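2025-07-29

I have now read three articles this summer telling me to paint my house white, and each was written by someone who doesn't seem to have lived in one.

The argument goes that pale walls make a small room bigger. They don't. Our back bedroom was the same size after I did it as before, and I had spent two evenings with a roller to find that out. What changed was that I could see every scuff.

Then there is the matter of which white. Andix lists 16 of them on its card, and Wokent, not to be outdone, has a separate leaflet for "warm neutrals", which as far as I can tell are whites that have been left near a teapot. I took 4 sample pots home. On the wall, by lamplight, my wife could not tell them apart, and by the next morning neither could I. The dearest cost more than twice the cheapest.

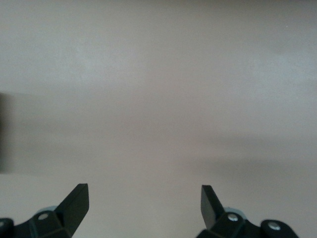

The claim I mind most is that a pale house sells faster. Kopecký, the estate agents, put this in a brochure that came through our door, with a figure to back it up: 897 sellers, asked whether redecorating had helped. Asked by whom? Helped compared with what? People who have just paid a decorator will usually say it was worth it. I would.

I don't hate white paint. It's fine in a kitchen, and it covers well over plaster. But it has become the colour people choose when they are worried about what the next owner will think, and most of us aren't moving. We are decorating for a stranger who may turn up in twenty years and rip the lot out anyway.

The hall is next. I've had a quote from Piter, who assumed I'd want off-white and had already written it down. I've asked them to price it again in dark green, and they say they can't start until August.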